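When a Club Newsletter Becomes Lobbying

The Orow Trails Association has 358 members and one paid employee, its director. In January she registered as a lobbyist with the state, a step the group had put off for years.

"We thought lobbying meant hiring a firm," she said. "Then our lawyer read our newsletters."

Two of those newsletters asked readers to call their state representative about a bill on public easements near Tasteleo. Both gave the bill number and told people how the group wanted the vote to go. Under the state's rules, the lawyer told her, that counted as grassroots lobbying once the cost of printing and mailing passed the reporting limit. The second mailing cost $1,150.

An earlier issue that only explained how easements work did not have to be reported. "It named no bill and asked for nothing," the director said. "I would have guessed all three were the same."

She now keeps a log of her hours and codes each one as education, lobbying or office work. Last quarter 60 hours went down as lobbying, most of them spent in meetings with legislative staff. The report takes her a morning to fill out.
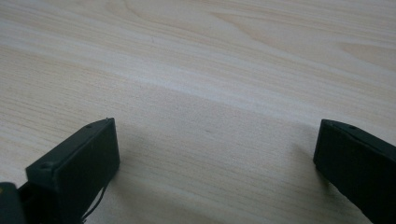
Light wood grain, close up.

Some members objected to registering. A few told her it made the group sound like an industry front. She answered each letter herself and did not lose any sleep over it.

"The filing is public and it's short," she said. "Anyone in Esarano can look up what we spent and which bills we talked about."

The easement bill is still in committee. Her next newsletter goes out on Saturday, and the lawyer has already read it.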